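Acrylic paint dried up in the flip caps, and what to do with scissors between sessions

Asked in Craft Room & Storage

I run a craft table for kids at a neighborhood center every Tuesday after school. We keep acrylics in squeeze bottles with flip caps, plus brushes and a bunch of kids' scissors. Over the summer everything sat in a closet. I opened it in September and half the paint bottles won't squeeze. The paint inside sloshes fine when I shake it, so I think it's only the caps. Two of the scissors are also gummed up with glue or paint and the blades drag on paper.

Is there a way to clear the caps without ruining them? And how do other people store this stuff so it doesn't happen again? I have one shelf and no sink in the room.

Posted by Shu-fen Huang

2 answers

Santeri Savolainen
Accepted answer

Take the whole cap off, not just the flip part. Most of them unscrew, though some are pressed on and need a firm pull. Soak the caps in hot water with dish soap for an hour, then push the plug out from the inside with a toothpick. Don't push from the outside or you'll drop the plug into the bottle and it will block again the next time you squeeze. If a cap won't come clean after that, swap it with one from an empty bottle of the same size.

While the cap is off, look at the paint. If there's a skin on top, lift it out with a craft stick and throw it away. Don't stir it in. Paint that has gone thick can take a few drops of water, but if it's rubbery or has lumps all the way through, it's done.

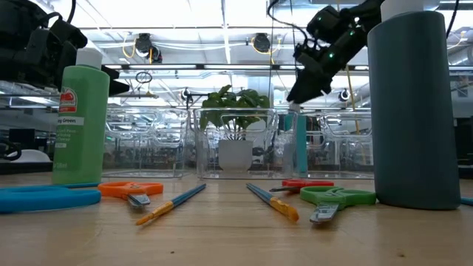

Should paint bottles be stored upright or upside down?
Upright, with the neck wiped and the cap snapped shut. Upside down gets the last of the paint out faster, but any cap that isn't fully closed will leak onto the shelf.

For the scissors, wipe the blades with rubbing alcohol on a rag, let that sit a minute, then wipe again. Dried acrylic comes off in flakes — a plastic scraper or an old gift card helps near the pivot. Once they're clean, cut through a sheet of 600 or 800 grit sandpaper a few times. It won't make them new, but it takes off the small burrs.

No sink is a pain but you can manage. I keep a lidded tub of water for brushes and a second one for rinsing, and carry both out at the end. Dry the brushes lying flat. If they stand bristles up while wet, water runs down into the handle and the paint on it cracks.

For the shelf I have two Hestholm bins, one for paint and one for tools. Keep the scissors out of the paint bin. One leaky bottle and you're cleaning everything.

koubek_4000

Just buy new caps. I got a bag from Lokham and they fit most of my bottles, not the Brolex ones. Also a dab of petroleum jelly on the threads before you close them for the summer. Not sure about the scissors, mine are all bad too.

Comment from Shu-fen Huang: The soak worked on all but two. Those were the pressed-on kind and I cracked one getting it off. Going to try the sandpaper next.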